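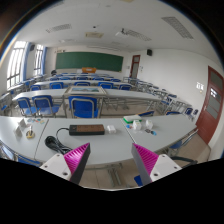

Maren Oldcastle

Our group chose the teaching room for the second half of the Stustach project, and I'm so glad we did. In the first half we recorded everything on one bench in the workshop, same lamp, same mat, and the model we trained on it was lovely to watch right up to the moment we moved the bench. The teaching room gave us daylight from tall windows, long white desks and rows and rows of blue chairs. It is a far messier place to learn in and much closer to where we'd like the arm to work one day.

1. What we were collecting

Stustach is a small system that learns to pick up and put down desk clutter by copying people. Each example is one recording of a person doing one short job with the hand-held gripper: move a small box along the desk, stand a folded card up again, shift a container from the back of the desk to the front. The gripper has two soft ribbed fingers in bright magenta. We picked the colour so the fingers would stand out against white furniture, and it works very well on these desks (less well on a pink pencil case, as we found out in testing).

We ended up with 1225 examples, sorted into 13 jobs. They were stored and labelled in Florkel, the file tool our department at Flustport wrote for student projects.

2. How a session ran

We worked in pairs, one person holding the gripper and the other resetting the desk and keeping the log. A session lasted up to 2 hours, and then we swapped rooms or went home, as tired hands make jerky recordings. Every recording had to start with the gripper back from the desk and both fingers in view. We kept forgetting this in the first week!

After every six recordings the desk was rearranged. At first we did it by whim, and our whims were terrible — everything drifted towards the middle. Drawing positions from a shuffled stack of cards fixed that in an afternoon.

3. Things that surprised us

The cables. A black power strip on a white desk looks simple enough, but its lead can curl anywhere, and people steer round it without noticing they are doing so. Those little detours are in the data now, and the Pant test (our name for running the model on a desk it has never seen) showed it steering round leads as well. I may have cheered.

Daylight was harder. Recordings made near the windows differed a lot from morning to late afternoon, so we added the hour to each label and made sure every job had both.

4. Still to do

Thin flat things are under-represented, mostly paper. We would also like more left-handed recordings, and a proper check of the labels for the last two jobs, which were done in a hurry.

Posted in August by Maren Oldcastle

Search projects
Enter keyword
Go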